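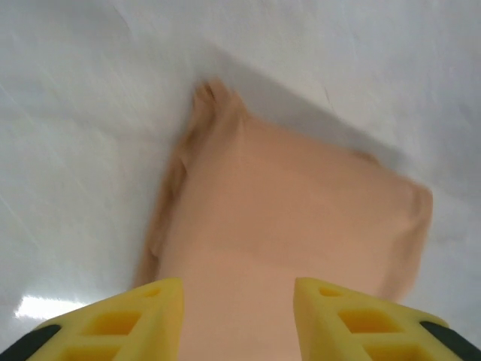 So the Brirketti folding kit. I've had the loan unit for 15 days now and Karthikeyan Joseph keeps emailing to ask when the review is going up, so fine, it's going up.

The sales page says it will fold "any household textile." I gave it napkins, pillowcases, a peach cloth and a couple of T-shirts. Flat, square things it handles okay if you lay them out neatly first, and if I'm laying them out neatly I've already done half the job. The T-shirts I gave up on after six tries.

I do like the yellow fingers. They have some give, and they haven't snagged anything of mine yet. The wrist camera is another story -- move the arm at anything above the slow setting and the picture goes soft, and the edges of the cloth are the first thing to smear. Pokar, the app that comes with it, has a setting for this that I couldn't see any difference from.

Then there's the price. The arm is extra. The fingers are a wear part, 40 dollars a pair, and the Pokar subscription starts after the first month. I asked what happens to the kit if I stop paying and got a link to the brochure.

It goes back in August. I've asked Hultdale if they'll lend me theirs next, same cloths, same table.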